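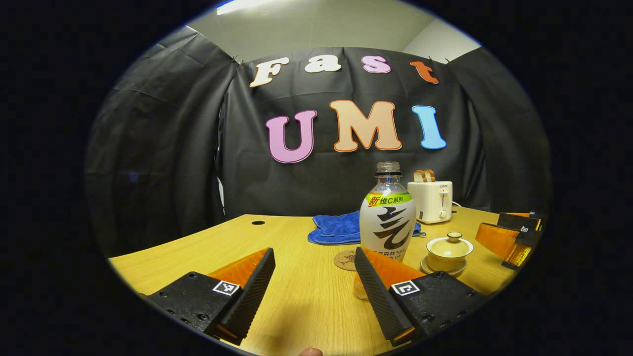
Apinya Somboon
Workshops and Fittings Reporter

Black curtains have replaced the movable screens at the Irkside workrooms in Prundcombe, where four table bays have been refitted for close handwork and tabletop photography. The work was carried out by Nallbridge, the local fitting firm, and the bays were handed back to users on 26/01/2020.

Each bay consists of a wooden table with black fabric hung behind it and at the sides. The back curtain is held by small clips along its top edge, at the wall. The tabletops have been left in their pale natural colour. The earlier screens were grey boards on feet, which took up floor space and had to be shifted whenever a table was moved.

The fabric was supplied by Meesuk and weighs 244 grams per square metre. Nallbridge looked at a heavier cloth first, but samples pulled at the clips and sagged between them. The lighter cloth creases more readily. Folds and wrinkles remain in the hung curtains, and no pressing is planned.

"We were asked for a dark surround that one person could take down and put back," said Sombat Chaiyaporn, who managed the job for Nallbridge. "A flat finish was never in the order. If it is wanted later, the cloth will have to be stretched on a batten, and then it no longer comes down quickly."

Clip spacing was settled by trial. At wider spacings the top edge dropped between the fixing points and let a strip of light wall show through. The spacing in the order is 40 centimetres, with extra clips allowed at the corners. Spare clips are kept in the store next to the sink.

Large foam-style letters on one back curtain read "Fast" on the upper row and "UMI" on the lower, in cream, pink, orange-red, peach and light blue. The lower row is in capitals and is the larger of the two. Anyone putting up letters of this kind is asked to lay the curtain flat first and to keep clear of the top hem, where added weight works against the clips.

Lighting has not been changed. The bays still rely on the rectangular ceiling lights, and the walls and ceiling above the curtains remain light grey. Users had asked whether the ceiling should be darkened as well. Nallbridge advised against it on the grounds that the pale surface spreads light down on to the tables, and that the black cloth already takes up a good share of it. Readings taken at table height before and after the change are to be posted on the workroom noticeboard.

The side curtains may be drawn back when a long piece has to overhang the table, and should be returned before the bay is given up. They must not be tied to the table legs. Cloth should be brushed dry, working downwards, as lint shows clearly on black. Wet cleaning will be done by Meesuk under the supply agreement, one bay at a time, so that three remain open.

Hire charges stay as they were. Bays can be booked by the half day at the Irkside front desk, and the tables may be used without booking when free.

A fifth bay, by the loading door, is under consideration. Draughts there lifted the trial cloth, and Nallbridge is testing a weighted lower hem. The result is expected in April.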